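Rules for Robots That Share a Room With You

Robots used to work mostly behind fences in factories. Now some of them roll around in schools, hospitals and homes. When a machine and a person use the same floor, there have to be rules. Some rules are for the people who build the robot. Some are for the robot itself, and they are written into its program. A few are for you.

Who writes the rules?

Big rules are called standards. A standard is a long document that says how a thing should be made and tested. Engineers from many countries meet, argue over the wording and then agree on it. A company that follows the standard can show that its robot was checked the same way as everybody else's.

Small rules are written by the people in one building. At the Linalberg workshop, where robots learn to do household jobs, there is a sheet on the wall with 13 rules on it. The first one says "Know where the stop button is before you turn anything on." The last one says "Write down what went wrong."

Rule: Everyone can stop the robot

A robot that moves around people needs a stop button that is big, easy to reach and easy to see. Many are red with a yellow background. Pressing it makes the robot stop moving. Letting go does not start it again. A person has to look around, check that things are safe and then reset it on purpose.

Rule: Slow down near people

A heavy thing moving fast can hurt you. The same thing moving slowly gives you time to step away. Robots that work near people have a speed limit, and many have sensors that tell them when someone is close. Then they go slower still, or they wait.

Rule: Squeeze only as hard as you need to

The part of a robot that picks things up is called a gripper. Some grippers have two fingers that close like a clothespin. How hard should they close? A can of beans needs one amount of squeeze and a shirt needs another. The program sets a limit for each kind of job. This protects the object, and it protects your fingers too.

Cloth is hard for robots. A box keeps its shape when you lift it, but cloth folds, sags and slides. At Linalberg a robot has to practice with plain towels before it is given real clothes. Clothes have seams, labels and more than one layer, and the fingers may take hold of one layer and leave another hanging.

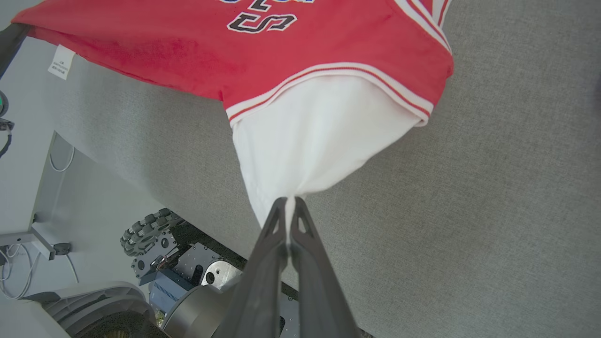 Rule: Keep the floor clear

Wheels and cables do not mix. Before a robot drives, someone should check its path and move anything it could roll over or get tangled in. Bags, shoes and loose cords go somewhere else.

Your part

If you visit a place with robots, do these things:
Stay behind the line until you are told to come forward.
Tie back long hair and tuck in loose strings.
Keep your hands away from the gripper, even when it is still.
Ask before you touch anything.
Tell a grown-up if you hear a strange noise or see a part hanging loose.

Words to know

Standard: an agreed set of rules for making or testing something.
Sensor: a part that notices things, such as light, touch or distance.
Reset: to make a machine ready to start again.

Last updated 14 October 2024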